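Tableware Range Meeting, October
Direvura, second floor sample room, Friday, 9:00 a.m.

Present: Vasco Lobo (chair), Geetha Acharya, Talha Niazi, Zeeshan Chaudhry
Apologies: Arsalan Yousafzai

1. Minutes of last meeting
Accepted. Item 4 (felt backing) stays open until Kuzmenko replies.

2. Wood pieces
TN reported on finish matching. The large round plate, small saucer and rectangular tray are to be sold as one group and must share a single orange-brown tone. Raised rings to be kept on both plate and saucer. ZC asked for the rim width to be added to the drawing. Agreed.

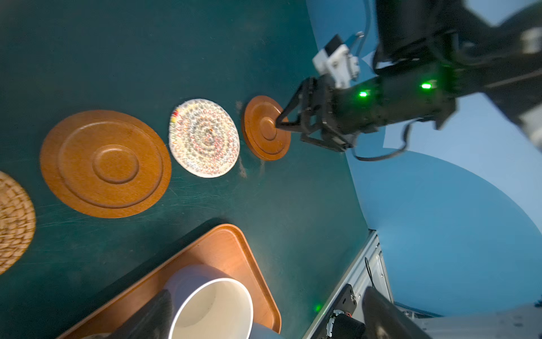

3. Coasters, mixed set
GA proposed selling woven and wooden coasters together. Stock on hand is 98 woven and 90 wooden. VL preferred separate packs for Etlow, who order by material. The pale blue-gray coiled coaster and the orange-tan rattan one were both supported. The speckled white one is small next to them, and ZC questioned whether it would hold a wide cup.
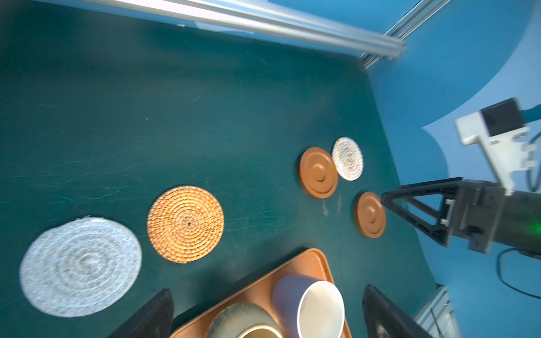
TN to check cup base diameters against the small size before any decision. The tray goes forward with a raised lip. Ceramic and paper cups are props only and will not be listed.

4. Order
Wirnis quoted for 2484 units, mixed. Quote held pending item 3.

Actions
TN: cup bases, rim width
GA: pack options for Etlow
AY: chase Kuzmenko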